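Speaker notes – Extending the service life of office desktops
Stastholm facilities and IT day, 9 November 2018
Slot: 20 minutes plus questions

Slide 1. Title

Wait for the door to close. Say who the talk is for: people who run small fleets of desktops in offices, libraries and schools and who sign the purchase orders. The fleet used as the running case is at the Hillon office, 120 machines on two floors. Mention that the slides go on the shared drive after the session.

Slide 2. The question

When should a desktop be replaced? Most written policies give an age. Age is easy to audit and it tells you little about the condition of the machine. Our old policy said five years, and the number was copied from a lease agreement that ended long before anyone now in the department joined it.

Points to make:
The lease term was set by the finance company.
Warranty length was treated as if it were service life.
User complaints were never matched against machine age.

Slide 3. What we recorded

From July on, every support ticket had to carry the asset tag of the machine. Before that, a ticket carried only the user's name, and users move desks. Explain that the tag field is mandatory in the form and that tickets without it bounce back to the sender. There was grumbling for two weeks.

Ticket classes: slow, noise, no start, display, network, other. "Other" was too large at first. We split out printing, which had nothing to do with the desktops and was hiding in there.

Slide 4. What the tickets said

Slow was the largest class. Go through the breakdown on the slide, do not read the numbers aloud. The main finding is that most slow tickets came from machines with a mechanical disk and the smaller memory fit, whatever their age. Machines of the same age with a solid state disk produced few tickets of any kind.

Pause here. Someone usually asks about the operating system version. It was the same across the fleet for the whole period.

Slide 5. Repair or replace, part by part

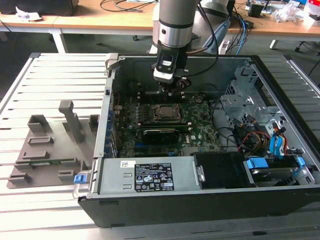
Replacement cost per part is the figure that decides most cases, and labor has to be in it. A disk swap at Hillon is logged at 9 minutes on the bench, plus imaging, which runs unattended. Memory is quicker. Power supplies take longer and depend on the case design. A board job is another class of work: with the side panel off, the case laid flat and no cooler over the CPU socket, the machine is already well into a job that we do not do for machines past warranty. The rule on the slide is that disk, memory and power supply are repaired at any age, and a board fault retires the machine to the parts shelf.

Note for the presenter: the audience at the Cunha session wanted to argue about the board rule. Let them, but keep it to one question and take the rest at the end.

Slide 6. The parts shelf

Retired machines are stripped for disks, memory, power supplies and cables. Parts are tested before they go on the shelf. Anything untested goes in the gray bin and does not leave the room.

Stock is kept in Floka, the inventory tool we already had for furniture. It is not made for this. It has no field for memory type, so we put that in the description and search on text. It works well enough for a fleet of this size. For a larger one, look for something with proper part numbers.

Say clearly: disks are wiped before they are shelved, and the wipe log is kept with the asset record. The auditor asked for this and was right to.

Slide 7. Processors

Short slide, included for completeness. We looked at whether processor upgrades within the same socket were worth doing. 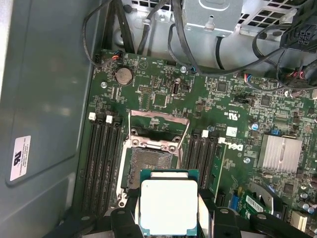

Desktop processor above the open CPU socket of a Dell workstation.

Result: no, for office work. The upgrade parts that fit are used parts, prices vary from month to month, and the tickets did not point at the processor in any class. Contact pins in the socket are easy to bend and a bent pin turns a working machine into a board fault, which under our own rule retires it. Two groups of users do have a case for faster processors – the drawing office and the people who run the large spreadsheets – and those get new machines on a separate budget line.

Slide 8. The revised policy

Read this one aloud, it is short.

A desktop is replaced when it has a board fault, when it can no longer run a supported operating system, or when the same machine has produced more than 2 hardware tickets in a year after repair. Age is recorded but is not a criterion.

Then explain how the budget is set. Finance does not like a policy without a date in it, so we give them a forecast based on support end dates for the operating system plus an allowance for board faults. The forecast is reviewed once a year.

Slide 9. Energy

Expect this question, so answer it first. Newer machines draw less at idle. We measured at the wall with a plug-in meter. The difference over a working year did not cover the price of a new machine at our tariff. With a higher tariff, or with machines left on overnight, the result could change. Power settings are now enforced centrally, and that saved more than any hardware change we priced.

Slide 10. What did not work

Asking users to rate their machine on a scale. Scores followed the size of the monitor.
Labeling machines with a color for disk type. Labels fell off or were peeled off.
Doing upgrades at the desk during working hours. All bench work is now done in the workshop, with a loan machine left in place.

Slide 11. Questions

Leave the policy text on screen during questions. If time is short, skip slide 9 and offer the meter readings by email. Bring the loan agreement form, printed, one side only.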